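Bin liners that slip down when paper towels pile up

Household & Cleaning > Trash and recycling

turcotte_lane
Posts: 60
February 12, 2022
Hello everybody. I take care of the washroom in a small shared workshop in Sturngate and I have one problem with the wastebasket. We use only paper towels there. The towels are light but they take much space, and when people push them down, the liner slides inside and everything goes to the bottom of the bin. I tried a rubber band but it broke after few days. What do you use?

mopandbucket
Posts: 1,103
Your liner is too small. Buy one size up and fold a wide cuff over the rim. No rubber band needed.

Nirnuvthorpe_Nan
Posts: 524
I don't agree with the bigger liner. We had that at the hall and the extra plastic just bunches up and looks messy. Tie a small knot in one corner so it grips. Also empty it more often!!

mopandbucket
A knot makes it tear when you pull it out full. Been there.

turcotte_lane
Thank you both. The knot I tried today, and for me it is difficult to open again with gloves. So I went to the wide fold. I use the thin blue liners from Luvau, they come in a box of 600, so I will have them until June at least. The bin stands in the corner by the wall and the fold goes over the rim.

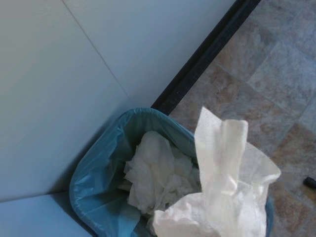 My other question is about the towels. People drop them in open, not pressed together, and then the bin looks full when it is maybe half full. I thought to put a small sign, but I am afraid it sounds rude — how would you write it?

Nirnuvthorpe_Nan
Looks full to me, I would change it. That sheet is already hanging over the side, it will be on the tiles next. Skip the sign, people don't read them.

mopandbucket
Ours read it fine. "Please squash your towels, thanks." Short and friendly. The fold looks OK by the way.

turcotte_lane
I will write it like this and put it next to the towels. If it does not help, I will ask for a second bin.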